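Chapter 5
Records in the Small Office

In the previous chapter we followed an order from the customer to the warehouse. Now we turn to the papers which this order leaves behind it. Every office, also a very small one, must decide what it keeps, for how long, and who is allowed to throw it away.

Let us take the company Clamico, which sells garden tools and has one clerk. In April the clerk receives 100 invoices, several contracts and a number of letters. If she puts them all in one drawer, she will find a letter easily in the first week. After one year the drawer holds 2000 sheets, and the search can take a whole morning.

A record is a document that proves something was done or agreed. A copy made only for reading is not a record – it can be destroyed when the reader has finished.

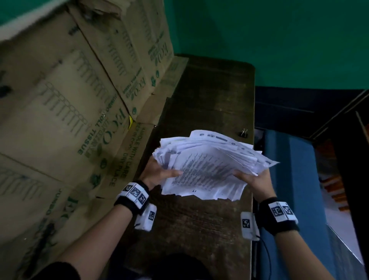
The first task of the clerk is therefore sorting, and only after it comes filing. In Section 5.1 we learn to sort by type and by date. Section 5.2 compares the filing rules of two companies, Vuketti and Hijazi, of which the second keeps its contracts for 50 years.

Key words: record, copy, retention period, file plan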